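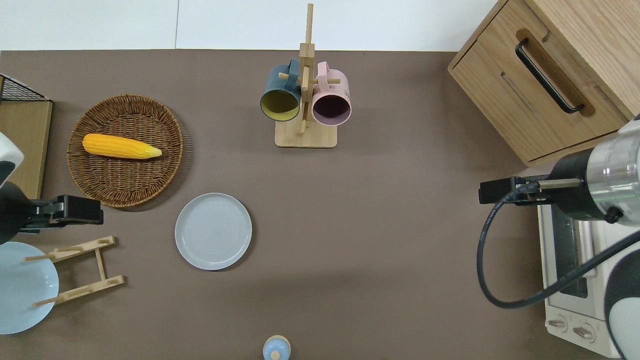

3.2 Workspace rules for two-arm cells

Our second rule concerns what may stand inside the reach of both arms. The Ferora guideline, which we adopted with minor changes, asks that any object taller than the gripper body be set at the back of the table and logged before a session starts. In Figure 2 the mug tree stands at the back, with both mugs on its upper pegs, and the middle of the table is left for flat items such as the gray-blue plate. Cables are a separate matter — the loop below the right wrist must be checked by hand every 30 episodes. Lowther's checklist covers the remaining items.

Figure 2. Kitchen layout under the second rule.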